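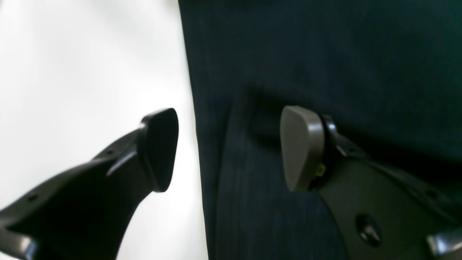

Photo: Yasaman Dehghan

Fingertip pads on the Farngate cell

The gripper on the Farngate cell is now on a fixed service routine, after a run of dropped covers in September. Nima Arabzadeh traced most of them to the fingertip pads, which had been left on well past the point where the faces go smooth.

Pads are to be checked every 300 cycles and changed at 1,000, whatever they look like. Change both together. A new pad facing an old one pulls the fabric to one side as the fingers close, and the navy covers show it worst.

To change a pad, jog the arm to the service position, lock off the air and take out the screw at the bracket. Wipe the seat before the new pad goes on - lint packs in there and tips the face by a degree or two. Then run the open and close test with a scrap of cover fabric before going back to auto.

Mahnaz Rezaei has put spare pads and a driver in drawer 13 at Dreltcombe. Please sign for what you take. The wrist camera needs its lens wiped at the same time, using the dry cloths only.

The old service sheet on the cell door is out of date and can be thrown away. Questions about the routine go to Nima, and orders for pads to Albane Cordier.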